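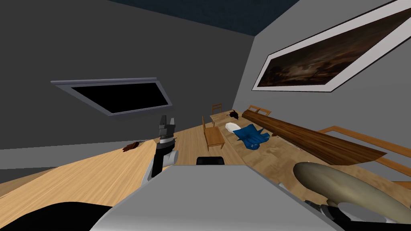 The builder of Gosling, a two-armed robot that shares a workshop with people who mostly make furniture, began in April with a simulator and what he calls "a very forgiving floor."

"In the sim I dropped a cloth 302 times," he says. "The cloth never complained. The arm did, but only in the log."

His parts come secondhand from Dukeo, and the control code is his own, named Wirnik after a village he has never visited. The real left arm went on the bench on Tue 21 September. It has 2 working joints so far – the wrist is still in a shoebox.

Has it folded anything?

"It moved a napkin 20 inches. I wanted it to go the other way."

He plans to fit the wrist next, once he finds the right screws.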